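Golville project report: writing house rules for a simulated robot arm
Reda Erraji, second year

My project was meant to be about getting a two-armed robot to tidy a table. It ended up being mostly about the rules we should follow while doing it, which I found far more interesting than I expected! Everything was done in simulation, so the worst I could break was my own evening.
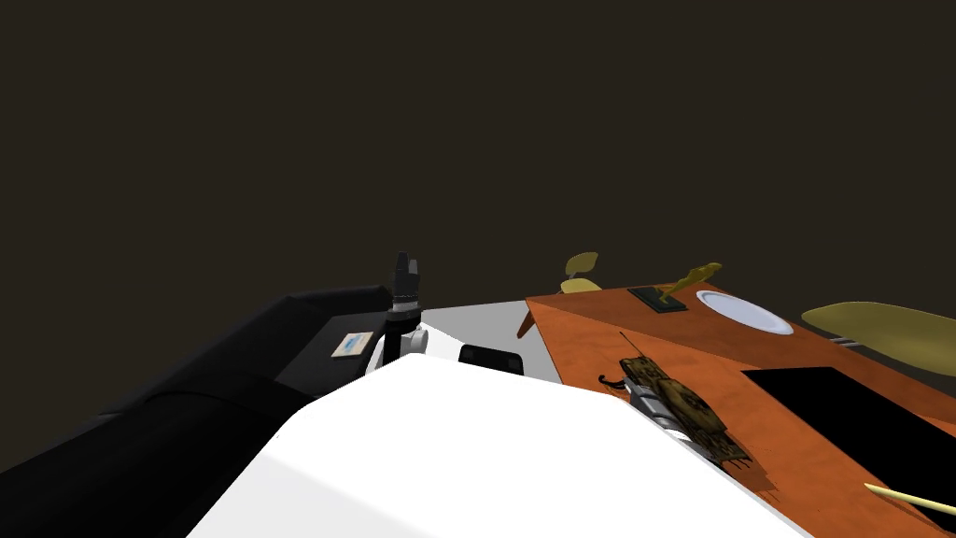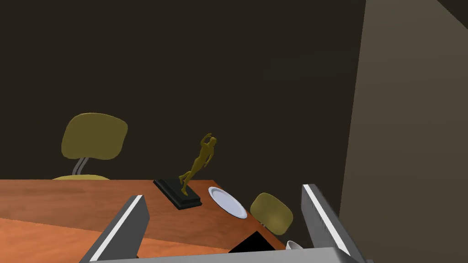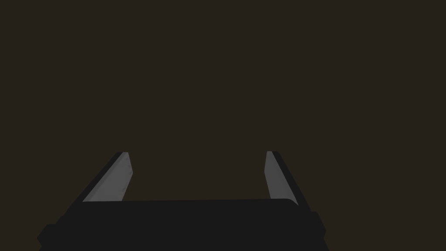
Figure 1. Three views from the simulated dining set-up. The plate and the golden figure on its base are in the first two; the third has only the gripper, with its fingers apart.

I started from the house rules the Jendemley lab hands to new students, a sheet called the Kwiatkowski list (after whoever typed it up, I think). It's short and pretty blunt. Most of it is written for real arms, so my first job in July was going through it line by line and deciding what still made sense with no real hardware in the room.

Some rules carried over without any fuss. Start with the gripper open and clear of everything. Move one arm at a time unless the task really needs both. Keep a stop key under your free hand — yes, even in simulation, because habits stick. I kept all of those word for word.

Others needed rewriting. The old sheet says to "check the work area by eye", and I had a bit of a row with myself over what that means when each camera shows you something different. A gripper camera can be looking at nothing but dark background while there's a tank or a plate just round the corner. So my version says you check every view before you move, and you don't count a blank one as proof that the space is free.

I also added a rule about things near the table edge. Anything hanging over gets written down in the run notes before the first move, and you leave it where it is. I kept nudging things straight before a run (it's so tempting) and then my runs couldn't be compared with each other.

For the logging I used Jolten, which our department already had set up. I did 414 runs in all, and went back over 5 of them by hand with my supervisor. In 2 of those my notes didn't match the saved starting layout, which was embarrassing, so the layout now gets saved automatically.

Still to do: the wording for handing over between operators, which is a mess, and a proper rule for when you're allowed to restart a run. My draft of that one is on the shared drive, dated 6th November, and comments are very welcome.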